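Local Government and Politics: Handout 6
Reading a County Budget Hearing

3 min read

Instructor: Shuk-fan Shek

Read this before the session on public hearings. The case is the Komden County budget, which we will use again when we get to school levies.

A county budget goes through two stages that people often mix up. The executive proposes it. The board of commissioners adopts it. Between those two steps the board has to hold at least one hearing where residents can speak. In Komden the draft comes out in August and the hearing follows after the notice period.

The hearing has no vote attached to it. Commissioners listen, the clerk records who spoke and on which line, and the vote is taken at a later meeting. Students who attend for the first time often expect an argument between the two parties. Most of what they get is residents speaking one after another about roads, library hours and the jail.
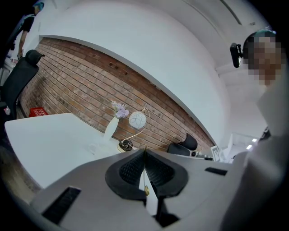 Speakers sign up by budget line. In the Komden hearing 67 people signed up, and most of them chose the same item, the transfer of $2,000 per classroom from the county fund to the Werska school district. Commissioner Chiu opposed the transfer on the grounds that school spending belongs to the district. The executive's office answered that the state had cut its share and the county was filling the gap for one year only.

Note the form of that answer. "One year only" is a claim about the next budget, and the current board cannot bind the next one. When you read the minutes, mark every promise of this kind and write down who would have to keep it.

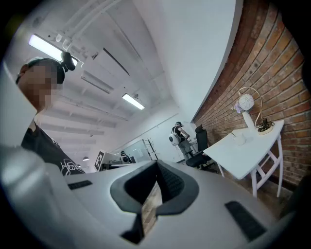
Testimony is evidence of who showed up, and it should be read that way. Organized groups send people with prepared remarks and often with matching shirts. Clothing is a weak clue when taken alone. A black T-shirt with white lettering that starts "Hea" could belong to a health campaign, a Head Start parent or somebody who likes the shirt. Check the sign-in sheet, where speakers list an affiliation, before you assign anyone to a side.

Sodis, the town at the north end of the county, sent few speakers although it pays a large share of the property tax. Distance and the hour of the meeting both matter here. Low turnout from a place does not tell you that its residents agree with the draft.

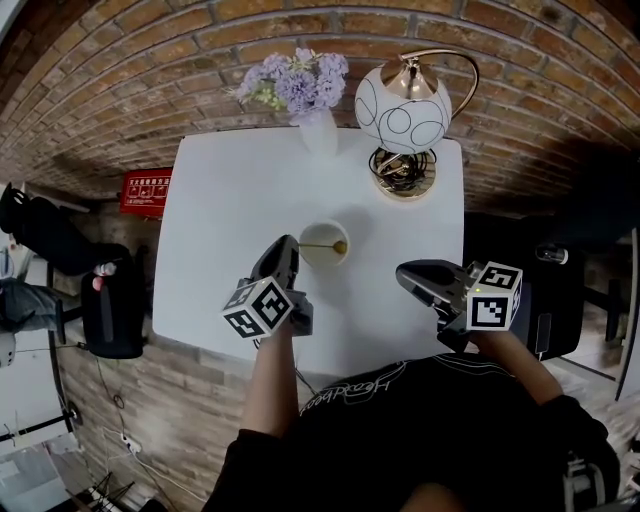
For next time, read the hearing minutes and the adopted budget side by side. Pick one line that changed between the draft and the final version. Write one page on what was said about it, who said it, and whether the change matches the testimony. If you cannot find a line that changed, write about one that drew heavy comment and stayed the same.

Terms to know: appropriation, interfund transfer, levy limit, public notice, line item.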